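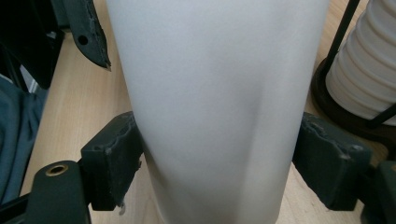

Is it worth paying extra for a water filter jug if you already live somewhere with decent tap water? My sister-in-law swears by her Barua and says I'm drinking poison without one. I've had a Hostar on trial for 2 weeks and I can't taste a thing. I drink out of a tall frosted cup, pale and matte and wider at the top than lower down, and I did wonder whether the cup was drowning out any difference, so I tried a glass as well. Same water as far as I can tell. The cartridges are meant to last 300 litres, and I'd like to know who measured that. Am I missing something, or is this a very slow way of buying bottled water?

posted by kettleside

tapratty
Depends what you want it for. If your water is hard, a jug with the right sort of cartridge will cut down the scale in your kettle, and you may notice the tea looks less scummy. If it's the chlorine smell that bothers you, fill any old jug, put it in the fridge overnight and try it in the morning. Costs nothing.

I'd ignore the litre figure on the box. It depends on how hard your water is, and the little light on the lid of my Pumeten just counts days. It went red while we were away for most of August and the thing was bone dry in the cupboard — so much for clever.

Look up your postcode on your water company's site before spending any more. They publish the hardness and the test results.

osa_owner
Get the Osa. Had mine years, lovely water, wouldn't be without it. Cartridges a bit dear but you get what you pay for.

mid_terrace
The above is not much use without knowing the hardness where they live. Anyway, two things to add. A jug filter needs looking after. Leave it on a warm worktop with an old cartridge in and I'd trust it less than the tap. Keep it in the fridge and wash the jug properly.

Secondly, try a blind test. Get somebody else to pour, same kind of cup for both, both at the same temperature. I did 16 goes and got half of them right, so I gave the jug to the charity shop. If there's old lead pipework in the house that is a separate matter, and you should ring the water company about it. Don't go by a jug advert.

Comments

limescale_larry: Half right is what you'd get with a coin. Still bought another cartridge, didn't you?

mid_terrace: I did not.

kettleside: Looked it up, ours is soft. Hostar is going back.

Contact us | © Household Help Board | Back to top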